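Kit de teleoperación Sustau: mi opinión tras 3 semanas

Pues nada, que al final me lo compré. Dos brazos, raíl y mandos para enseñarle tareas al robot guiándolo a distancia, 400 euros menos en Zonero que en la tienda oficial (y llegó todo bien embalado, ojo). Fouad Erraji me había avisado de que el montaje se hacía largo y acertó: una tarde entera, con el manual traducido regular.

Lo bueno: los mandos responden de maravilla. Grabé casi 100 demostraciones el primer fin de semana ¡y con 30 ya iba pillando la idea! Mi tarea es pasar una tira fina azul claro de un brazo al otro, que parece una tontería hasta que te pones.
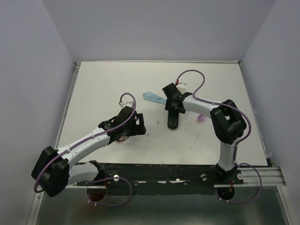

Lo que menos me gusta es que no notas la fuerza en la mano, así que aprietas de más sin querer. Con el Bradcombe de antes eso lo llevaba mejor, pero el programa se colgaba cada dos por tres. Le pongo un 8, y en diciembre, si sacan la actualización, ya os contaré.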